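Lumton Recycling Center
Community Gallery: Sorting and Tidying at the Table

Published 29th January

The Lumton Recycling Center maintains this gallery as a record of ordinary household sorting. Its subject is the small, repeated work that takes place before a bag reaches the curb: clearing a table, gathering empty containers, lining a basket, and checking what has gone into it. The gallery opened in November and is kept by Mared Parri of the Center's public information office. Captions are prepared by Kaj Hafþórsson, who also edits the printed sorting guide sent to households in Lumton, Hadonwood and Prosley.

Gallery pages are arranged by material. Paper and cardboard, glass, metal cans, and garden waste each have a page of their own. The present page concerns plastic drink bottles, which make up a large share of the questions received at the information desk. Residents ask most often whether caps should stay on, whether labels must be removed, and whether bottles of different colors may be placed together. In the Lumton service area, caps may be left on, labels may remain in place, and clear and green bottles are accepted in the same bag.

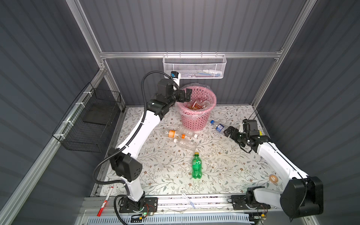
Plastic bottles on a table with a leaf-and-flower print, and a pink perforated waste basket lined with a clear plastic bag. A green soda bottle with a yellow cap stands upright toward the front.

The Center recommends clear liners for bottle collection. Crews can check the contents without opening the bag, and a bag containing food waste or broken glass can be set aside before it is loaded. A liner should be large enough to fold over the rim of the basket. Any small, open-topped basket kept near the kitchen or dining table is suitable for daily use, and residents need not purchase a special container. Baskets with perforated sides are acceptable when a liner is used.

Bottles should be emptied before they are placed in the bag. A quick rinse is sufficient for soda, juice and milk bottles; hot water and soap are not required. Bottles that have held cooking oil should be drained and wiped, and bottles that have held paint, solvent or motor oil must be taken to the staffed counter at the Hadonwood depot. Residents may flatten large bottles to save space, although this is optional.

Filled bags should be tied and set out by the curb on the assigned collection morning. Households without curbside service may bring bags to the Zoëga Street drop-off point, where 14 bins are reserved for plastic containers. There is a limit of two bags per household at each visit. Larger quantities from schools, offices or public events are received at Hadonwood by prior arrangement with the depot office.

The bottle sorting program now serves 1,609 registered households. A printed copy of the sorting guide, with 18 pages of instructions and a table of accepted items, is available at no charge from the information desk and from the public libraries in Lumton and Prosley.

Pictures in this gallery may be reproduced in school and neighborhood newsletters with credit to the Lumton Recycling Center. Requests for other uses, and corrections to captions, should be addressed in writing to Mared Parri at the public information office.

Next page: Metal Cans and Lids
Previous page: Paper and Cardboard
Return to gallery index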